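Satirside, Friday session, slot 3. Speaker: Kirsty Ormsby

Open with the number. 502 remote-control demos recorded in the simulator, 354 kept. Ramesh did the filtering. Say what got dropped: idle starts, double grasps, runs where the operator let go of the controller.

Next, the camera view. Operators steer from rendered views only. Depth is hard to judge, so many of them use shadows as a height cue. Pause on the slide.

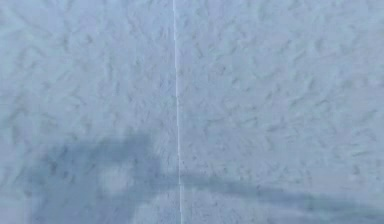 Slide 7. Simulator render: textured surface, seam, soft-edged shadow.

Ask the room which way they would move from this view alone. Wait for two answers. Then explain the shadow test: Elsie turned shadows off for 23 demos and the operators slowed down on every approach. Do not claim more than that. The sample is small.

Hand guiding comes next. Valentin's point: the person feels contact directly, but their arm can block the camera. Mention the Lukmont replay tool, one sentence.

If short on time, skip slide 9. Questions on training go to Manaia.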